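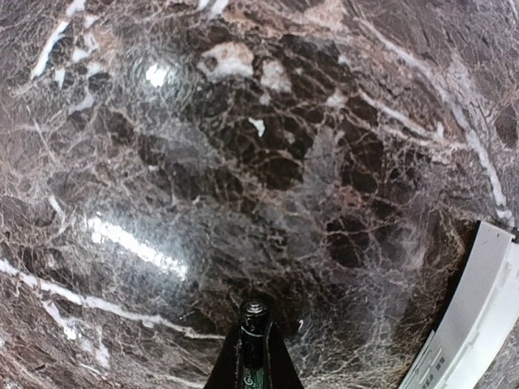

Photo: Clodagh Mac Suibhne / Ultach

Robots at Work: The Battery Sorters

A battery looks simple. It has a casing on the outside and chemicals on the inside. At one end is a metal nub called the positive terminal. The other end is the negative terminal. Electricity can flow when both ends are joined to something like a flashlight or a toy.

The gripper in the photo has two black fingers. It is holding a small black battery upright, with the silver positive terminal at the top. Battery makers print labels on the casing so that people know what type it is.

What is Ultach?

Ultach is a workshop in the town of Illside. Used batteries arrive there in drums from schools, stores and libraries. They have to be sorted by type before they can be recycled, as different batteries contain different metals. If the types are mixed, the metals are harder to recover.

Until April, all the sorting was done by hand. A full drum holds 800 batteries. A worker picked up each one, read the label, turned it the right way and put it in a tray. Each tray holds 100.

How does the robot do it?

The robot is an arm with joints, a bit like your shoulder, elbow and wrist. At the end is a gripper. The job has four steps.

1. Find. A camera takes a picture. A computer program looks for shapes that match a battery.
2. Grip. The fingers close on the casing. A sensor measures how hard they are pressing. Too much force could dent the battery. Too little and it would slip.
3. Check. The program compares the size and the label with a list of known types.
4. Place. The arm moves to the correct tray and the fingers open.

Shiny surfaces can cause trouble at the first step. Polished stone reflects the lights overhead, and a bright reflection can look like metal to a camera. Engineers test the program on many kinds of surfaces, both plain and patterned, so that it learns to tell a terminal from a patch of glare.

What do the people do now?

The workshop has 2 robot arms, and both need people. Nidia Cárdenas used to sort by hand. She now looks after the batteries the program cannot name. On her first day in the new job there were 69 of these. Most had torn or dirty labels. She types in the correct answer, and the program uses it the next time.

Flor Quintero checks each drum before it goes to the arms. She removes any battery that is swollen or leaking. The robots are not allowed to handle those.

Zuzana Šimek cleans the fingers and replaces their pads. She took a course in robot repair to do this.

Some things are better than before. Sorting by hand made people's wrists sore. Other things are harder. The workers used to talk across one big table, and now they sit at separate stations. Nidia says she misses the table.

Words to know

Automation: using machines to do a task that people did before.
Gripper: the part of a robot that holds things.
Sensor: a part that measures something, such as force or light.
Terminal: the metal end of a battery, where electricity flows in or out.

Safety note: Never open a battery or put one in your mouth. Ask an adult where used batteries are collected near you.

Text by Katherine Villca. Last checked 21st June.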